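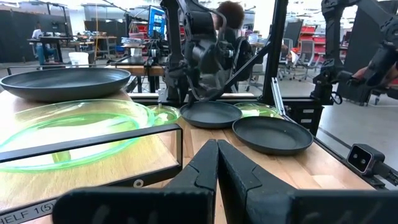 pantryledger
Member, Kitchens and Countertops board
Posted 21 March 2018

Oil or hard finish for butcher block that dishes sit on?

We are redoing a small rental kitchen in Irnitz and put in butcher block for both the shelves and the table. It's bare wood right now. The lumber place sold me a can of Brenex oil and told me to put on three coats. My brother-in-law says oil is a waste of time and I should use a water-based polyurethane and be done with it.

Nobody will cut on it. It will have plates stacked on it, some heavy, and the renters may not be careful about putting them away damp. What would you use? I don't want to sand everything again next year.

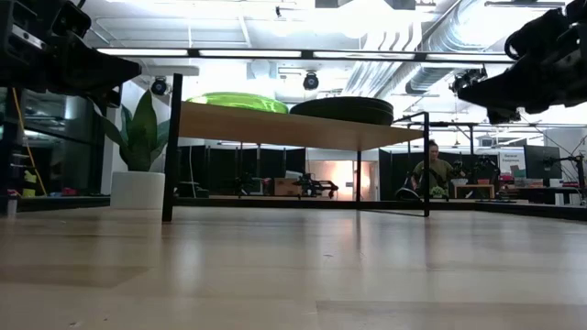 One more thing, in case it matters. The kitchen faces south and gets strong sun from late morning on, and the heat is turned down to 55 when the place is vacant. I can do the finishing in a spare room before the pieces go in, so smell and drying time are not a problem.

gravelroad19
Regular

Poly. I did mine in oil and ended up redoing it every few months. Renters won't do that.

El Sherbiny Woodworks
Trade member, 137 replies

For a rental I would use a hard finish on the shelves and the table both. Oil is easy to repair, but it needs someone around to look after it. Put on three thin coats of satin, sand lightly with 220 between coats, and do the underside too. If you seal only the top, the board takes up moisture from one side and can cup. 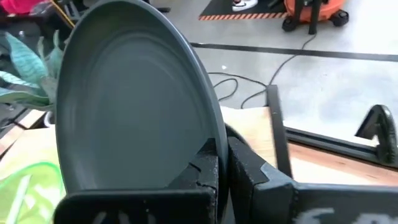 Dark gray plate with a broad raised rim.

Look at your dishes before you blame the finish. Many plates have an unglazed ring on the foot, and it will scratch poly or oil if they get dragged. Felt dots don't survive washing, so I use a thin shelf liner where the stacks go. 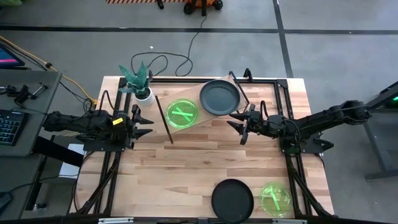 Water damage on butcher block usually starts at the end grain and at the glue lines. Give the ends an extra coat. On a light top like the one in the last photo, where the strips show clearly, run a fingertip across the joints before you finish and fill any gap you feel. Let the last coat cure for two weeks before you stack anything heavy on it. Dry to the touch is not cured — plates left on it too soon will leave rings.

akano_rentals
New member

Does the Brenex can say it's OK under poly? If you already put some on, check that first. I had to strip a whole table.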